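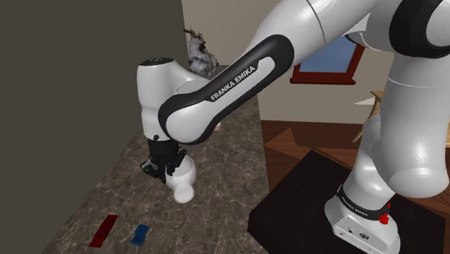 Cuisine, le plan de travail en marbre.

Kit de protection pour marbre Brerison, mon avis après cinq mois

J'écris vite, entre deux trucs. On m'a demandé trois fois sur le forum ce que je pensais du kit Brerison, donc voilà, tout au même endroit, je renverrai ici.

Contexte rapide. Marbre poli, donc fragile. Posé en avril par l'équipe de Nabil Khoury, très propre, rien à dire sur la pose. Par contre au moment de partir : « pensez à le traiter ». Avec quoi, comment, mystère. J'ai cherché une soirée entière. Entre les cires, les hydrofuges, les oléofuges, les « effet mouillé » (non merci), j'ai fini par prendre le Brerison parce que Odette Vidal, qui vend de la pierre depuis toujours et qui ne me vend rien à moi, l'utilise chez elle. Argument suffisant ce soir-là.

Ce qu'il y a dans la boîte : le flacon d'imprégnant, un nettoyant de préparation, des chiffons, un applicateur en mousse, des gants. Notice pliée en accordéon, en tout petit. La partie française est une traduction et ça se voit. « Laisser la pierre boire jusqu'à contentement ». Bon. J'ai compris en lisant l'anglais derrière.

Préparation. Le plus long. Tout vider, dégraisser, rincer, sécher, et surtout attendre. La pierre doit être sèche à coeur, pas juste au toucher. J'ai laissé une nuit, fenêtre entrouverte. Le nettoyant fourni sent assez fort mais il fait son boulot, j'ai retrouvé une zone plus claire près de l'évier que je croyais être une veine. C'était du calcaire et du savon. Pas fier.

Application. Deux couches. On verse un peu, on étale à la mousse, on laisse, on essuie avant que ça colle. Entre les couches, 30 minutes. Là je conseille vraiment de mettre un minuteur, j'ai débordé sur la première à cause d'un coup de fil et il est resté un voile gras dans l'angle, que j'ai dû reprendre avec le même produit sur un chiffon (ça redissout, merci la notice anglaise). Travailler par petites surfaces. Pas tout d'un coup comme j'ai fait.

Les gants craquent. Les deux. Prenez les vôtres.

L'applicateur en mousse par contre, très bien. Dense, ne boit pas tout le produit, arrive dans les angles. Je l'ai gardé, rincé, il resservira.

Séchage complet le lendemain. Pas de changement de teinte, c'était ma grosse peur. Le produit Wallin que j'avais testé sur une chute fonçait légèrement, un côté beurre que je n'aimais pas. Brerison, rien vu. Même brillant, même toucher. J'avais aussi fait l'essai sur la chute, évidemment, faites-le, la notice le dit en dernière page alors que ça devrait être en gros sur la boîte.
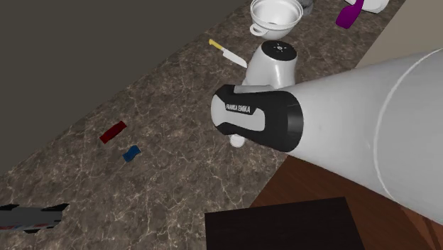

Au quotidien maintenant. L'eau perle, nettement, les premières semaines. Ensuite elle perle moins mais elle ne rentre pas, et c'est ça qui compte. Café : aucun souci si on essuie dans l'heure. Huile d'olive : oublié une goutte toute une nuit sous la bouteille, j'ai cru à la catastrophe, parti au savon noir. Curcuma : trace jaune, restée deux jours, puis partie toute seule après plusieurs lavages. Vin rouge, pas testé volontairement, mais il y a eu un dîner, et je n'ai rien trouvé le matin.

Le citron. Alors le citron. Il faut que les gens comprennent, aucun imprégnant ne protège de l'acide. Le marbre est calcaire, l'acide l'attaque en surface, ça fait une marque mate. Ce n'est pas une tache, c'est la pierre qui est mangée. J'en ai une, ronde, taille d'un fond de verre, visible en lumière rasante seulement. Le kit n'y est pour rien. Je lis des avis à une étoile qui disent « le vinaigre a marqué, arnaque » et ça m'agace. Vinaigre, tomate, citron, détartrant, même combat. Planche et dessous de verre. Ou alors prendre un granit.

Pour info la marque ronde je l'ai fait voir à Odette, elle propose une poudre à polir, à la main, avec un feutre. Pas encore essayé. Je mettrai à jour si je m'y mets.

Entretien : ils vendent un spray à part, « usage quotidien ». Acheté une fois. Correct, cher, parfum pomme verte dont je me passerais. Eau tiède et une goutte de savon neutre font pareil chez moi. Celui de Clullex est dans le même genre, sans parfum, je préfère si vraiment vous voulez un spray. Mais lisez l'étiquette, certains « spécial cuisine » de la même gamme contiennent de l'acide citrique. Sur du marbre. Bravo.

Durée de la protection : la boîte promet longtemps, je n'y crois pas trop près de l'évier. Au bout de cinq mois, test de la goutte d'eau : partout ailleurs ça tient, autour du robinet la pierre fonce un peu après quelques minutes. Donc je referai cette zone seule, il reste largement assez de produit dans le flacon. Refermer très fort, le bouchon d'origine est moyen, le mien a suinté dans le placard.

SAV. J'ai écrit pour demander si on pouvait remettre une couche localement sans tout refaire. Réponse le lendemain matin, une certaine Paweena Chareonsuk, précise, pas un copier-coller : oui, en débordant un peu sur la zone saine et en lustrant le bord. Elle m'a même renvoyé la notice en version corrigée. Comme quoi elle existe, pourquoi ne pas la mettre dans la boîte...

Ce que j'aime
La teinte qui ne bouge pas. L'applicateur. La quantité, il y a de quoi revenir dessus. Les réponses du SAV.

Ce que j'aime moins
La notice. Les gants. Le bouchon. L'odeur du nettoyant, prévoyez d'aérer vraiment — j'ai eu mal à la tête le soir même. Et le prix si on ajoute le spray, dont on n'a pas besoin.

Pour qui : quelqu'un qui a déja du marbre, qui accepte d'essuyer, et qui a une soirée et une matinée devant lui. Si votre plan est adouci au lieu de poli, demandez avant, il parait que ça boit beaucoup plus et qu'une couche de plus n'est pas du luxe. Je n'ai pas essayé donc je me tais.

Questions reçues, en vrac. Sur la crédence : oui, même produit, mais étaler très fin, ça coule. Sur les joints : je les ai évités, ruban de masquage, aucune idée de ce que ça donne dessus. Sur une table basse avec des enfants autour : rien contre, attendre le séchage complet et relaver avant de poser un goûter dessus. Contre Nimside : pas eu en main, arrêtez de me demander :)

Acheté avec mes sous, plein tarif. Je remets le même pour la zone évier et je redirai ici si ça fait une démarcation.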